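Kitchen Surfaces and Produce Handling: Frequently Asked Questions
Finero Residence, Shared Kitchen Services

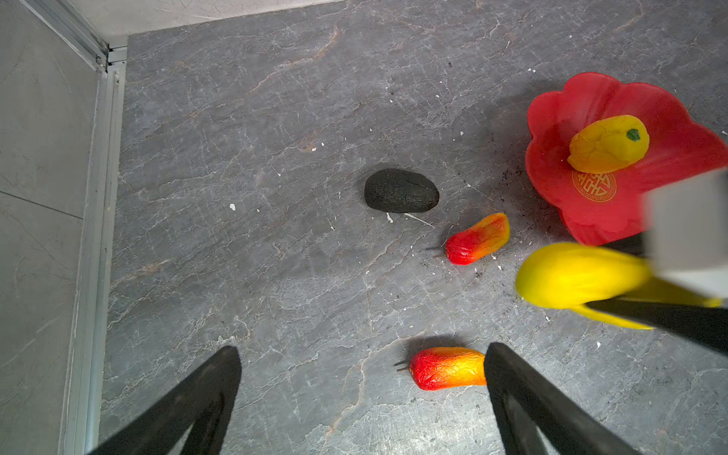 The following answers apply to all residents and short-stay guests who use the shared kitchens. They replace the notice issued in February. Questions that are not covered on this page should be directed to Luana Araújo at the kitchen services desk.

May I place fruit and vegetables directly on the stone-patterned tabletops?
Yes. Whole, unpeeled produce such as avocados and peppers may be set on the tabletop while you prepare a meal. Cut produce must be placed on a plate or a cutting board.

Do I need to wash produce before bringing it to the table?
Washing is not required at that stage, but it is required before cutting. Peppers sometimes shed grit, and an avocado with rough skin can hold soil in its surface. Please wash avocados even if you do not intend to eat the skin, as the knife passes through it.

How should I clean up soil or crumbs?
Sweep dry specks into your hand or a paper towel first, then wipe the surface with a damp cloth. Wiping soil while it is wet tends to drag it into the edges of the table, particularly where the tabletop meets the wall panels. Abrasive pads are not permitted.

I have noticed pale lines on the tabletop. Should I report them?
The stone pattern includes pale veins and a few rust-colored lines. These are part of the design and do not need to be reported. A scratch that catches a fingernail, or a chip of any size, should be reported to the desk — please do not attempt a repair.

May I use the red flower-shaped plates?
Yes. They are available to all residents for serving and for holding produce. They should be washed by hand with a soft sponge, as the gold emblem may wear under repeated machine washing. They may not be placed in the microwave or the oven.

Where should avocados and peppers be stored?
Avocados that are still firm should be kept at room temperature, away from direct sunlight. Once ripe, they may be moved to the refrigerator and should be used within 2 days. Whole peppers keep best in the vegetable drawer, unwashed and in an open bag. Residents who plan to use a pepper the same day may leave it out.

Is a wrinkled pepper still safe to eat?
Wrinkling alone usually indicates loss of moisture and does not make a pepper unsafe. It remains suitable for soups, sauces and roasting. Peppers that are slimy, moldy or sour-smelling must be discarded in the compost bin. Some varieties are naturally lumpy or creased when fresh.

May I leave produce out for others to share?
Yes, provided it is whole and is placed on a plate with a dated note. Unclaimed items are removed at 5 p.m.

Whom do I contact about a damaged table or plate?
Requests concerning tables and wall panels are handled by Tamás Szekeres, extension 498. Replacement plates may be requested from the kitchen services desk during regular hours.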